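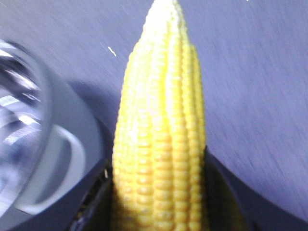 Corn in the gripper, wrist camera.

Home Notebook Parts list Rota Gronomura club pages

Search this notebook Go

Monday, November, started 4.15 pm

Kitchen task again. Aim for the session was the corn pick at the new closing force, then the cooker moves. Arm is on the Skiltomell controller, same build as last time, no firmware changes.

Closing force set to 34 per cent. Last week's 62 was left over from the tin-lifting task and far too much for food. Wrote the new value into the pick file and also on the tape on the controller lid, as the file got overwritten twice last month.

The fingers go in from the side of the cob and close low down, at the thick end. The tip is no good to hold, it tapers too much and the pads have nothing flat to sit on. If the approach is off by more than 2 mm one finger touches first and pushes the cob over. Approach height is now measured from the worktop. The old script measured it from the home position, which moves every time someone re-zeros the arm.

Wrist view is smeared while the arm travels. Kernels come out well enough in the middle of the picture, the left side does not. Added a half-second wait before the detector reads. Makes the run longer but the marks for the Partington round are for completed steps, not speed. Check the rule sheet on this, I am going from memory.

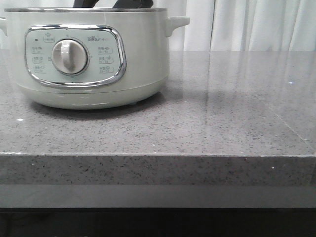

Notebook 2, p. 34

Cooker. It is the pale green Bear one with the big knob on the front and a handle each side. Position matters more than we thought. The counter is polished and picks up the curtain, and the edge finder took the pale streaks to the right of the pot for an object. Masked that part out for now. Poren thresholds raised a little as well, but I would like to put those back once the mask is proved.

The rim is easy to find from the side. From this height the camera can't see into the pot, so anything about what is inside has to come from the wrist view. Rewrote the drop step to suit: side camera for where the rim is, wrist camera for the rest.

Knob turning is not in our task list for this term. The printing round it is all Chinese and too small for the side camera anyway. Leave it alone and start with the grip bar upright.

Log for the session is 745 lines, most of it the gripper reporting its own state. Turn that down to warnings only.

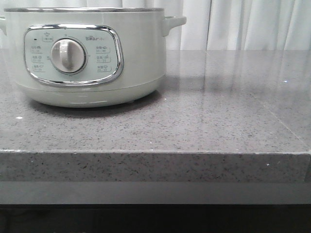
Entered by Lauri Rautiainen

To do before next session:

Mask: save it with the camera settings, it is only in my folder at the moment.
Check the handle on the right against the keep-out box. The box was drawn for a narrower pot and I think the handle sticks out of it.
White specks on the stone near the front. The detector gives them a low score but it does list them. Set a minimum size.
Ask whether the Partington bench has a shiny top. If it is matt we can drop the mask for the day.
Spare finger pads, one set, charge to the club account.

Whoever is on next, please don't re-zero without writing it here.

Packed up 6.40.

Contact the club | © Gronomura Student Robotics | Back to top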